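Thursday, controller comparison, sim bench

Picked up where Nayeli left off. Same arm model and same wood table as her runs, and the same hand. The only thing changed between sets was the controller: joint position first, then the Cartesian impedance one that Wálter ported over from the Skirside branch.

Start pose identical for both. Target 15 mm above the tabletop, hand tilted, hold for two seconds, back off.

Joint position: 51 tries. Gets to height every time, but the wrist swings wide on the way down and settles late. Overshoot was worst when the approach started from the right. I had the velocity limit at Ernum's default for the first few and forgot to write down when I lowered it, so treat the early part of that log with suspicion.

Impedance: 34 tries before the disk filled up. Much calmer on the descent. It stops a little high, about 2 mm, and stays there. Raising the vertical stiffness helped until the hand began to buzz, so I put it back. Ivan thinks the gravity term is still using the old hand mass from the Oltora file. Plausible. I have not checked.

Also noticed that the contact settings differ between Nayeli's config and mine. Friction on the tabletop is higher in hers. Should not matter for a free-space hold but it will once we start closing on things.

To do:

- Check hand mass in the Oltora file against the data sheet.
- Rerun impedance up to the same number of tries, after clearing the disk.
- Ask Engelbert which friction value he wants as the standard.
- Low pose with the arm reaching left across the table, hand tilted down. Use this one for the stiffness sweep.
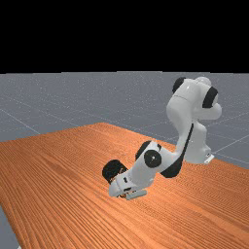

- Send both logs to Sandrine before the Bennani call. She only needs the settle times and the height error, so leave the joint torques out.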